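Dusting a phone table, and the chair that goes with it

Small tables by the wall get dirty in a way bigger ones don't. They hold a phone, a router or some other flat box, a few cords, and they get wiped around for months at a time. Set aside fifteen minutes and do it properly.

What you need: two soft cloths, a cup of warm water with one drop of dish soap, a dry paintbrush, a couple of twist ties.

Start with the cords. Follow each one to the end before you pull on anything. Unplug the phone from the wall jack, and the router too if no one is in the middle of a call or a download. Coiled handset cords pick up twists over time. Hold the cord up in the middle, let the handset hang free and it will spin itself straight.
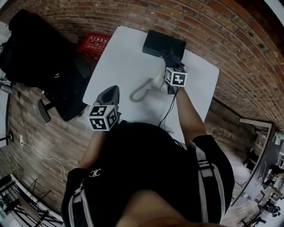 Go over the box first with a dry cloth. Most of the dust sits along the vents, and a damp cloth only packs it in there. Brush the slots with the paintbrush, short strokes, working away from the openings. Then do the phone. Wring the second cloth until it no longer drips and wipe the handset, mouthpiece end last. For the keypad, put the cloth over a fingertip and go between the rows.

Dark cloths are fine for this. They hide stains but they shed lint on a white top, so wash them twice before the first use. The terry ones I buy are from Skovora, 4 to a pack, and they have held up. I did try the Brandance glass cloths and went back. Too thin.

If the table has a lower shelf, do it after the top. Same for the legs. Check the baseboard behind while the table is pulled out, and sweep the floor there with a dry brush first if it is plank. Water sits in the seams.
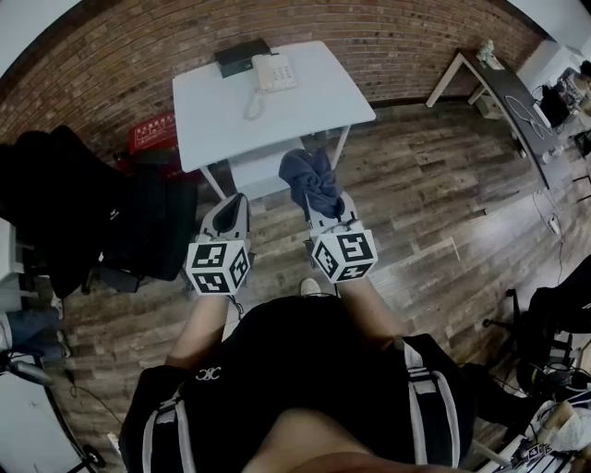
Joaquim Vilela wrote in to say that he never unplugs the router, he just lifts it and wipes under it, and in all his years of doing that he has not lost a connection. Fair enough. I still unplug mine. The plug has its own dust, and that is the part I want to get at.

Brick walls

A brick wall right behind a table drops grit on it. You will feel it under the cloth as a fine sand, and if you rub it in you will scratch a glossy top. Lift it off, don't push it. Fold the towel into a pad, lay it down flat, draw it toward you, then turn to a clean side. Shake it outdoors.

For the wall itself use a vacuum with the brush head, top row down. Don't wet old brick unless you have to. If the mortar is crumbling, a masonry sealer will help, and Stirkura sells one in a matte finish. Let it dry overnight before moving the furniture back.

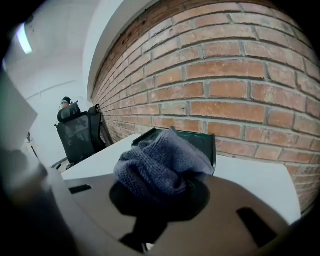
Towel, white tabletop, bare brick behind.

The chair

Every office chair ends up as a coat rack. Take the clothes off it before you clean anything else in the room - jackets hold dust and drop it again when you move them. Shake them out and hang them on a real hook.

Mesh backs need a vacuum from both sides. Go over the front, then the back, then the headrest if there is one. Padded armrests get a damp cloth with the same soapy water, followed by a dry one. Leave the chair alone until the pads are dry to the touch.
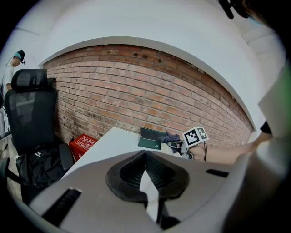 Mesh chair with a separate headrest. Clear the seat before you vacuum.

I do the table once a month and the chair in April and again in the fall. Wash the cloths by themselves, no fabric softener.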